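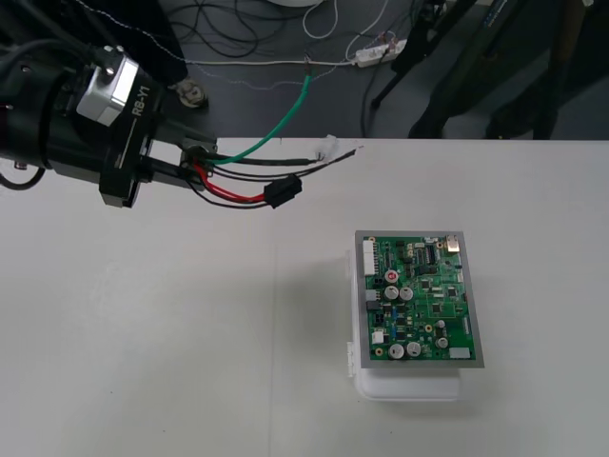 Chapter 10
The Bench and the Arm

Ask a factory owner in 1820 what a machine was for and you would have had a short reply: it did what a person did, faster, and it didn't go home for dinner. Ask the manager of a repair shop today and the reply will take most of the morning and include slides. The question underneath has hardly moved. When a machine joins a workplace, which parts of the job go to it, which parts stay, and who ends up with the parts that didn't exist before?

The last of these gets the least attention and causes most of the arguments, so this chapter begins with it.

Our main case is Truvard, a firm in Bedby that tests and repairs control boards. In the year before its first robot arm arrived, the shop handled 2434 boards. Each was unpacked, looked over, plugged in, tested, unplugged and packed again by someone sitting at a bench. The business plan called this "a repetitive manual process". The people at the bench called it Tuesday-to-Tuesday, and had quietly become very good at it.

Kolbrún Sveinbjörnsson had been at the bench longest. Asked by the planners to write down how she inspected a board, she filled half a page. Asked to do it again while somebody watched, she kept stopping to explain things she hadn't written: that she tilted a board to catch the light along the pins, that she pressed a connector before trusting it, that one supplier's boards "always look guilty". The half page became eleven. The planners had budgeted for one.

Work of this kind is full of what we shall call silent steps, meaning actions a skilled person performs without listing them. Looking is the commonest. A board may be crowded from edge to edge, and an experienced eye passes over nearly all of it to rest on the few places where trouble lives. A newcomer, human or otherwise, has to be told where those places are.
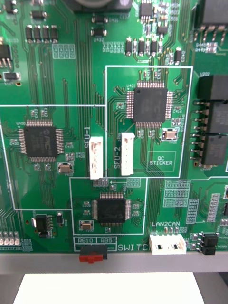 Figure 10.2 Part of a control board seen close up. Reference labels such as U400 and U401 give people and machines a shared name for the same chip.

Labels help a good deal. Two workers can argue sensibly about U401, and a computer can be told to find it. There is no printed label for "feels a bit loose", and at Truvard this was the category that filled the logbook. When the Dalsgaard report on small repair shops came out, it listed the difficulty under "minor integration issues", a phrase you should learn to read with one eyebrow raised.

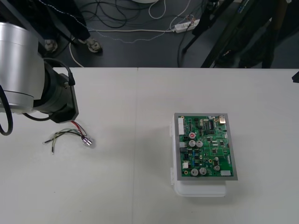 Handling is the second great source of silent steps, and wires are its worst offenders. A board is stiff and stays the shape it was. A cable has its own ideas. People deal with this so easily that they rarely count it as skill: they pick up a lead, let it swing, and catch the end they want. Look at the small harness lying by the arm in Figure 10.3, its thin wires splayed in different directions from a single round connector, and try to write an instruction for picking it up that would work a second time. Then add the board resting across its white box, overhanging the edge, and say what must not be knocked on the way.

Truvard's managers had expected the bench staff to need less skill once the arm was in. The new job sheets, drawn up under the name Inari, told another story. Unpacking and packing stayed with people. Testing was shared. Three fresh duties appeared: setting out the parts, judging doubtful results and deciding when to stop the arm. None of them carried a pay grade, an oversight that lasted until August.

Before you read on
Choose a job you have done, paid or unpaid, and write out one task from it in full. Give the page to someone who has never done it and let them try. Keep their complaints; you will need them in Section 10.1.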